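4.2 Bowls and stands at home

I'll admit I went into this part of the study expecting the bowls to be boring. We'd asked 29 households in Tistbridge how they keep the dishes they like best, and I figured most would say "in a stack, in a cupboard" (18 of them did). The other answers were a lot more fun!

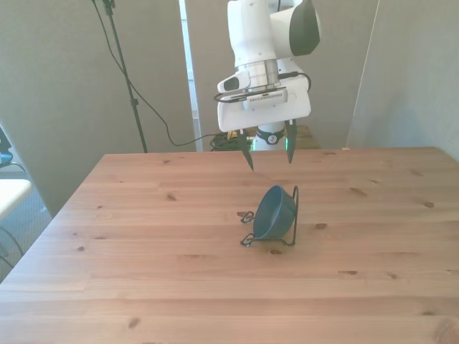 Figure 3. Bowl and wire stand.

Display stands came up again and again, mostly the bent-wire kind that Rustier sells for plates. People love them for plates and then try them with everything else. A small dark blue bowl in a black wire stand ends up on its side with the opening turned out, so you get to see the inside of it, and that was the look our households kept talking about. Ask them about daily use, though, and the mood changes a bit. A bowl you eat from every morning has to come out of its stand and go back in, and plenty of people just let the two sit side by side on the table until company's due.

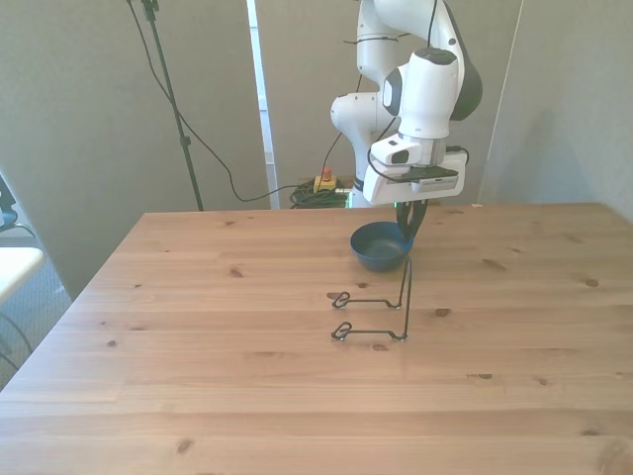
4.3 What people said about the trouble of it

I loved these interviews, partly for how much feeling there was about a piece of wire. The curled feet got most of the blame (they catch on tablecloths), but round bowls came in for it too, for rolling a little when you let go. A stand with its two feet spread out takes up more table than you'd guess, and the tall loop at the other end is what everybody grabs.

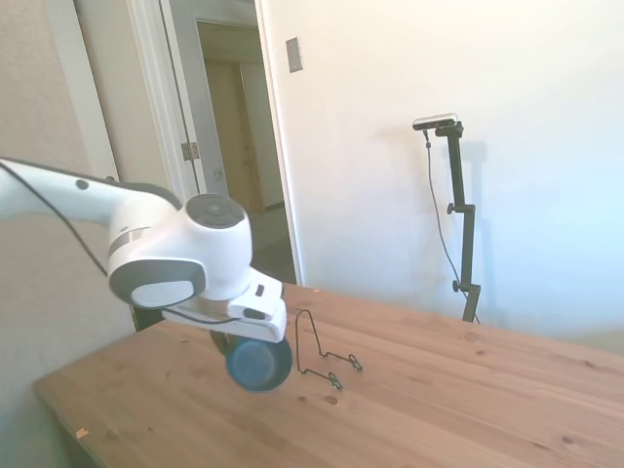
Javier told us that he'd given up on stands for bowls altogether and kept his for plates, where, as he put it, "the thing does what it's meant to." He'd moved the bowls to an open shelf in August and hadn't looked back.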